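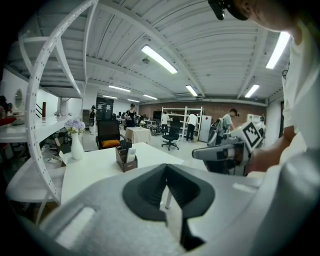
By Maree Tolland
Homes and storage columnist

I have a soft spot for a big white room with proper shelving in it, and the one at Grustance had me from the corrugated ceiling down. Tube lights, steel beams, a round mirror on the wall (every workroom should have one!) and a long white counter running off towards the back. I'd move in on Wednesday if they'd let me.

My own storage is a garage in Bustden with four shelves and 300 things on them, so I looked at that perforated metal shelving with real envy. You can shift a shelf up two notches when you buy a taller tub — try that with the timber ones my uncle built. Mine are staying at whatever height he fancied.

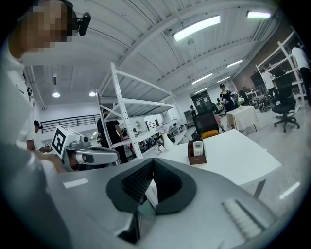 The small stuff

Tables are where I come unstuck. Big things find a home, but remotes breed. I counted two on the white table, a short white one and a longer black one lying side by side, and I thought, yep, that's my lounge room.

At my place they now live in a shallow Paisan tray, and the cables go in a Wonum pouch with a bit of masking tape on each plug. It's a boring colour and I love it.
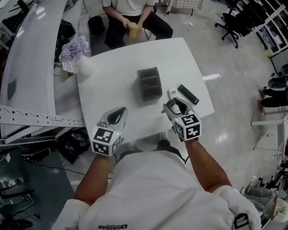
3 min read

The flowers got me too. Pale purple, in a white vase on the corner of the table, with a little white card tucked in beside it. I've copied that at home with whatever's out by the fence, and I keep the vase well away from the edge where the dog's tail goes past.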